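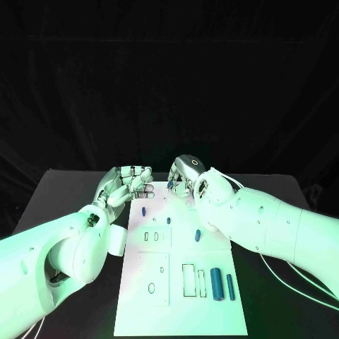

About us

Grendotlow is a test lab for two-armed robots that do small assembly jobs. We started in May with one bench and a borrowed office in Dukden. Now we write bench rules for other labs and check that their results can be repeated.

Our rulebook is 33 pages long and covers ordinary things:

Each trial starts from the same written layout.
A dropped part ends the trial. Do not hand it back to the robot.
Cables stay clear of the reach of both arms.
Failed runs are reported along with the good ones.
Hands stay off the table until the arms are stopped.

Pegs and gears on a plain board make up much of the bench work – they are cheap to replace, and a bad grip shows up early. Labs that use our rules send us their logs, and we read all of them. The current edition is based on 152 logged sessions.

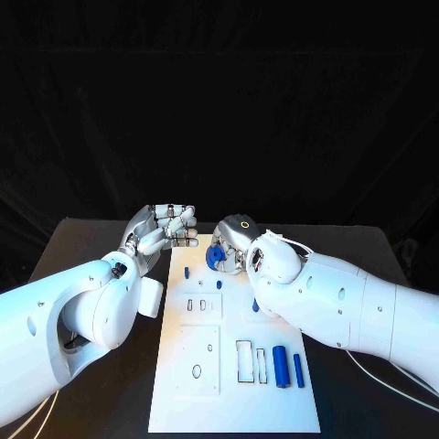

Gauthier wrote to us after the last edition that five pages on resetting the board were too many, and that the dropped-part rule should come first. We moved the rule to page one and kept the five pages.

The Brevmont edition is open for comments until the end of May. Send yours to the front office, with the rule number in the subject line.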